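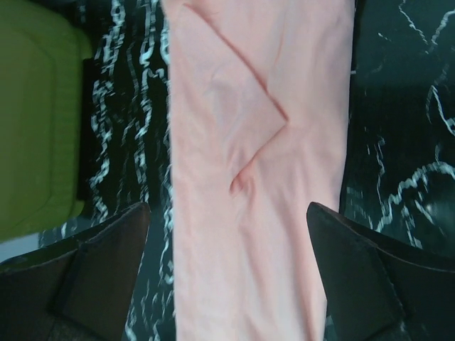 Surnholm Opens Enlarged Clothing Room for Families

Secondhand garments to be sorted, folded and handed out under one roof

SURNHOLM, Aug 29, 2020 – The Clavura Foundation today announced the opening of its enlarged clothing room in Surnholm, a free service offering clean secondhand clothes to families with children and to adults starting new jobs. The room replaces a smaller counter on Kuroda Street and provides 2992 square feet of space for receiving, folding and storing donated items.

The foundation has run a clothing service in the town for nine years. Demand outgrew the former counter last winter, when garments were kept in three separate buildings and had to be carried across town before each distribution. In February, the foundation signed a lease on the present building, and shelving was installed over the summer.

"Families come to us for school clothes, work clothes and warm layers, and they should receive them in good order," said Leonie Aebischer, director of the Clavura Foundation. "A shirt that has been folded with care is easier to find on the shelf and more pleasant to take home. The new room gives us the space to do that work properly."

Donated garments are checked for stains, missing buttons and worn seams. Those that pass are laundered, folded flat and stacked by size. All tops are folded to the same width, sleeves inward, so that a full stack can be moved to a shelf without being folded again. Items that cannot be worn are passed on for use as cleaning cloths.
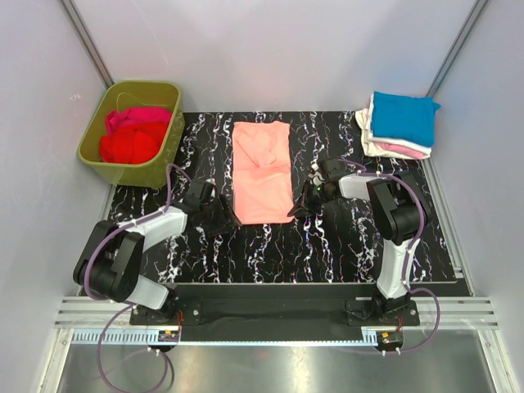

Garments at the folding table: a basket of clothes, a salmon-pink item and a folded stack.

The shelving plan was prepared by Gion Brunner, who also drew up the new size labels. Children's clothing is kept along the east wall and adult clothing along the west wall, with coats on rails near the entrance. The shelves hold 300 labeled bins. Each bin carries a size and a season – bins for the coming season are placed at hand height, and the rest are stored above.

Visitors may choose up to 12 items per household member in each season. No proof of income is required. Appointments last 30 minutes and are made by telephone or at the front desk. A private fitting area is available, and an attendant can set aside a bag for anyone unable to come in person.

The opening was supported by a grant from Enby, a regional housing cooperative, which also donated 88 winter coats from a collection among its residents.

"Our members were glad to give, and they asked sensible questions about where the coats would go," said Barış Eren, community manager at Enby. "We were able to give them a clear answer."

The foundation expects to serve 500 households in the first year. It is now accepting children's trousers, plain T-shirts in all sizes, and sweaters. Donors are asked to wash garments beforehand and to bring them in open baskets or clear bags. Shoes, bedding and underwear cannot be accepted at present.

Donations are received at the side entrance during opening hours. Tien-fu Tse, who manages intake, may be reached through the front desk with questions about larger deliveries.

About the Clavura Foundation
The Clavura Foundation is an independent charitable body providing clothing and household goods to residents of Surnholm and neighboring towns.

Media contact
Remo Oberholzer, Communications Office, Clavura Foundation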